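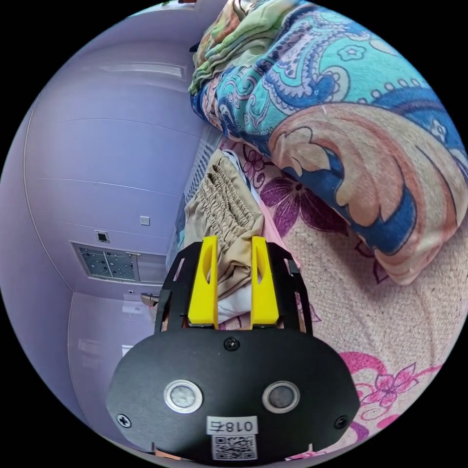
Friday, November 30, 2018

Boiler pressure was low again at 6:40, just under one bar. Topped it up to 1.4 with the filling loop, closed both valves, wrote the reading on the card. Third top-up this month. Radiators all dry underneath, so I suspect the expansion vessel and not a leak. Will press the Schrader valve on Sunday with the system cold. If water comes out, the diaphragm is gone and the vessel has to be replaced.

Gosville train left on time and arrived 20 minutes late. Used the delay to finish the chapter on lime mortars. The author gives set times for one temperature only, which is of little use to anyone pointing a wall in November.

Meeting with Serpil Ertürk at Haststead about the north wall. She wants the cement pointing out before January. I said raking out is fine in cold weather but new lime should wait until the nights stay above freezing. She asked whether the joints could stand open that long. They can, if the coping is sound and the top two courses are sheeted. She agreed to the sheeting and did not agree to the coping, on cost. We left it there. My view is that the coping is the whole problem — the water gets in at the top, runs down behind the hard pointing and comes out at knee height, where everyone then blames the ground.

Took moisture readings along the inside face. Highest at the window reveal, lowest near the door. The meter is a pin type and reads high on anything with salts in it, so I treat the numbers as a comparison between points and nothing more. Will repeat at the same marks after the sheeting has been on for 60 days.
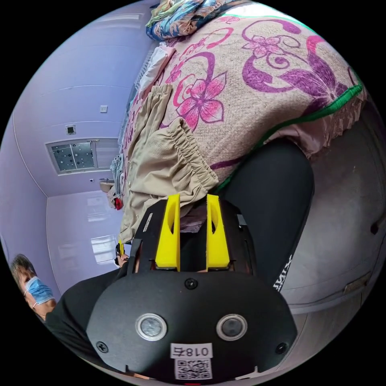
Evening

Heken sent the quote for sand. Price per bag is lower than Başaran's but delivery is extra, and the grading sheet was missing. Wrote back asking for it. Without the grading I can't tell whether it is sharp enough, and the last lot from a cheap source was nearly all one particle size and shrank badly.

Sieved 200 grams of the old mortar from the east corner after crushing it by hand. Coarser than I expected, with lumps of unmixed lime in it. The sample is in a jar on the shelf, labeled with the date and the location.

Supper was lentils. The kitchen timer has started running fast, so they came out hard and went back on the heat. Replaced the battery, no change. Will use the clock on the stove.

To do: coping sketch for Serpil with a price for stone and a price for slate, ring the sheeting people, find the missing plug chisel.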